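The frames are finally getting photos in them

28th December
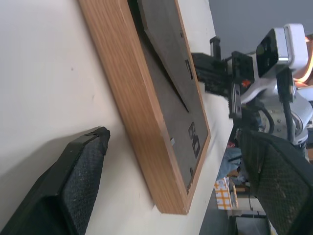
I have been buying picture frames for years and putting nothing in them. They pile up in the hall closet behind the vacuum, still with the little paper people in them who came from the store, and every winter I tell myself I'll print some photos and get it done. Well, I'm doing it! I started with the honey-colored wood one, because I love the grain on it, and the first thing I do with any frame is flip it on its face and see what kind of back it has. Gray cardboard with a fold-out easel stand and little black clips along the edge, so my kind of frame. The wood has a chipped strip along the outer lip, which bothered me for maybe a minute. It's going on a shelf with a plant next to it, so who cares.

I got 55 prints made. That sounds like a lot until you know that there were 727 pictures in the folder I was choosing from, and that was only from the April trip up to the lake with Mawar. I spent three evenings on it. Mawar Tjoa takes the same picture of the same dock every single morning, and I do not have the heart to delete any of them (sorry Mawar, but you know it's true). In the end I let her pick the dock one and I picked everything else.

The prints came from Ollard, the little copy place next to the pharmacy. I went with matte this time. Last year I got glossy and every one of them stuck to the glass, and when I tried to peel my grandmother's birthday off the inside of a frame I lost half the cake. So matte, and a mat board too if there's room for one. I had a pack of Halim mat boards in cream left over from another project and they cut pretty well with a fresh blade. With an old blade they go fuzzy at the corners, ask me how I know.

A word about glass. I used to spray the cleaner right on it and then wonder why there was a stain creeping in from the side. Now I spray the cloth, wipe both sides, and let it sit while I make coffee. Then there is always one hair. I don't know where it comes from. I close everything up, turn it over, and there it is across somebody's forehead, so back open it goes.

My other problem is the easel stand. I have put the back on sideways more times than I want to admit - a nice tall photo and a frame that only wants to stand up wide. Now I put a bit of masking tape on the back with an arrow pointing up before I take anything apart. Vilho Juntunen from my old building taught me that one, and he also told me to write the year and the names on the back of the print in pencil. I've started doing it. My mother has a whole shoebox of cousins and not one name in it.

Five frames to go, and then I have to find somewhere to put them. The shelf over the radiator is out, too warm. I'm thinking the top of the bookcase, if I can talk myself into moving the board games.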